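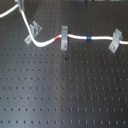

How do you keep a cable from wandering all over an optical breadboard? Screw a few plastic clips into the mounting holes and run the cable through them, with a gentle bend wherever it has to turn.

Sun 29 June
By Lesego Mathebula

I have wanted to write about cable clips since February, and my friends have been very patient with me (Gilles has started changing the subject when I say the word "routing"). But I love this stuff! A breadboard is a big flat grid of threaded holes, and once you stop thinking of those holes as being only for posts and mounts, you have a place to fix a cable almost anywhere you like.

My clips are plain gray plastic, with a flat base for the screw and a loop standing up from it. Four of them hold the white cable along the upper part of the board. I could have used more, and my first layout did, but then every small change meant undoing half a dozen screws and I got grumpy.

The bend is my favorite bit. The cable comes down on a diagonal, goes round in a soft U and then settles into a long, nearly level run to the right. I used to force everything into square corners to match the holes, and it looked very smart for a day or so, and then the cable would start pushing back against the clips. Now I lay it down loose first, see where it wants to go, and put the clips where it already is. Two of them ended up at an angle that way and I'm perfectly happy with them.

A few things I've picked up:

Start the screw by hand, a couple of turns, before you reach for the driver. Threads in a breadboard are worth being kind to.

Leave the clip a little slack until the whole run is in, then go back and tighten. Snug is plenty.

If you can choose, send the cable along the back and keep the front rows clear. I reach over mine all day and my sleeves used to catch on everything.

Visitación asked whether adhesive clips would do the same job. They'd hold, I'm sure, but I move things so often that I'd be scraping glue off that lovely dark surface every other week. Screws for me!

Next I want to tackle the power leads under the bench, which are a disgrace. I've set aside 30 clips for it and a whole free afternoon.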